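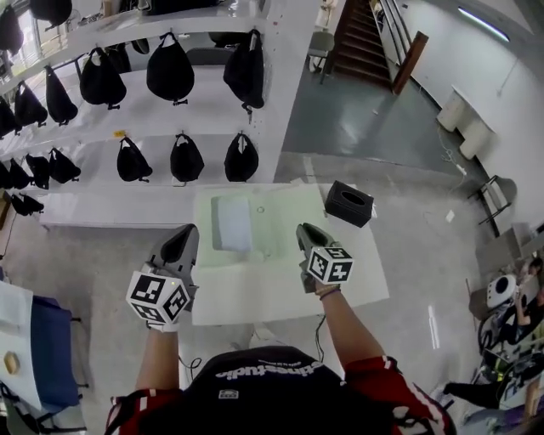 **Skarnness Allotment Society — Members' Pages**

I've been on the waiting list side of things and now I'm on the plot side, and I still think we're wrong about plot sizes. There, I've said it.

A full plot is lovely if you're retired and fond of digging. I'm neither, and when I got mine I spent the first summer fighting bindweed at the far end while my beans went stringy at the near end (I do like a bean, so this hurt). By August I'd given up on the back half completely and put old carpet over it. Half the site does the same, you can see the carpets from the Harnar road!

So why not split them? Yu-ting Peng took a quarter plot when the corner one came free and she grows more than I do — garlic, chard, those little yellow courgettes, sweet peas up the fence. She's there for 20 minutes after work and then she goes home. I'm there all Saturday swearing at a fork.

The usual answer is that small plots mean more people, more cars and more rows about the tap. Maybe. But we've had rows about the tap for as long as I've been a member, and I'd sooner queue behind someone with a watering can than look at another square of dead carpet. The other worry is that people who want a big plot will lose out, and I do get that. Let them keep theirs. I'm only talking about the ones that come up empty.

Anyway, it's on the list for the December meeting, just after the bit about the skip. I'll be voting yes, and you can have my back half.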